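# Book shelving (demonstration gathering)

**Book shelving** is one of the tasks I look after in the Jultard collection, and since I'm the one who keeps this wiki going, you get my version of it! The idea is simple enough: a person steers two arms through putting books on a small shelf, everything gets recorded, and a learning system trains on the recordings later. One complete run is called an *episode*. We have over 4000 of them so far.

## The setup

Shirin Farahani picked the books, and she wanted covers that look nothing like each other (plus one French novel, which I'm very fond of). The shelf has two levels, so where a book ends up is part of what gets learned. 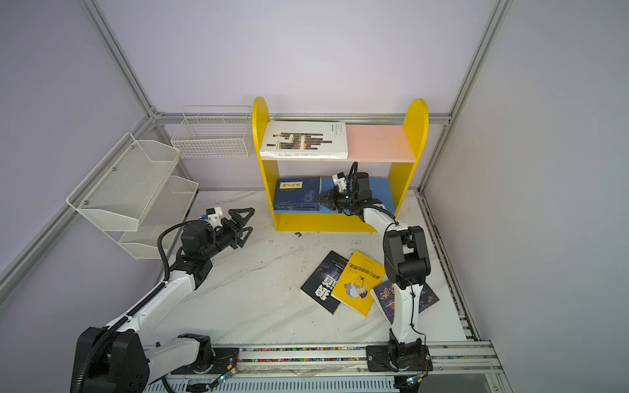 *Two-arm station with the two-level shelf; one gripper is in the lower compartment.*

## Picking up

Books lying flat are the hard part. A gripper can't get under a cover the way a thumb can, so we let people use both arms and find their own way in - tilting, pinning, nudging, whatever works. Abbas Shahbazi wanted one fixed method for everybody. I argued for variety, and we settled on 3 allowed openings per book.
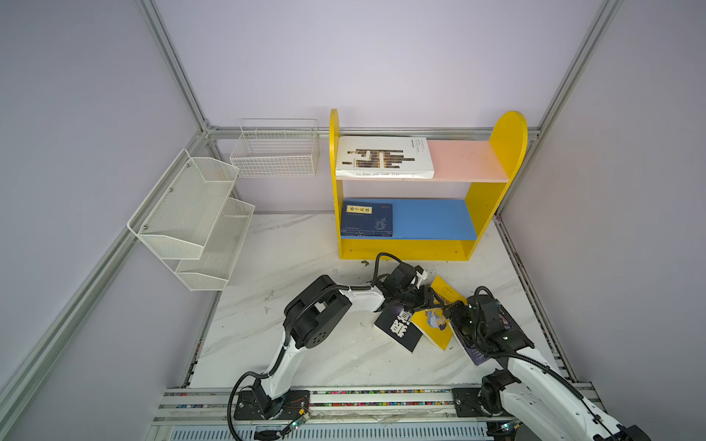

*Both grippers at the pile, with the yellow book propped at an angle.*

## Wrist views

Each episode also keeps the close-up video from the wrists. Early on, in February, we trained on the fixed view alone and the arms kept guessing where the edge of a cover was.
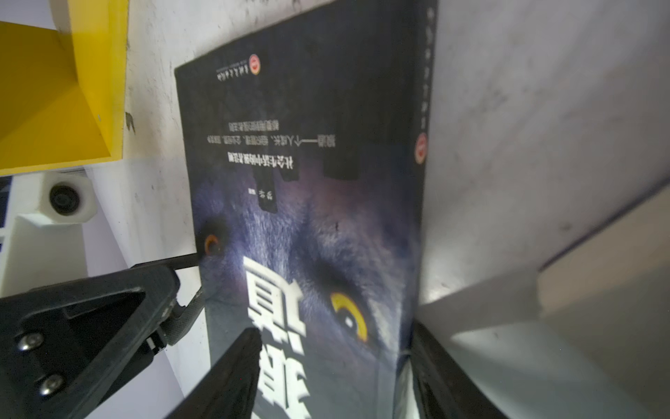
Fumbled grasps stay in, as long as the person recovers within 12 seconds. Anything longer gets a tag and goes to Abbas, who trims it or throws it out. See also: *Bridorach labeling rules*, *Episode tags*.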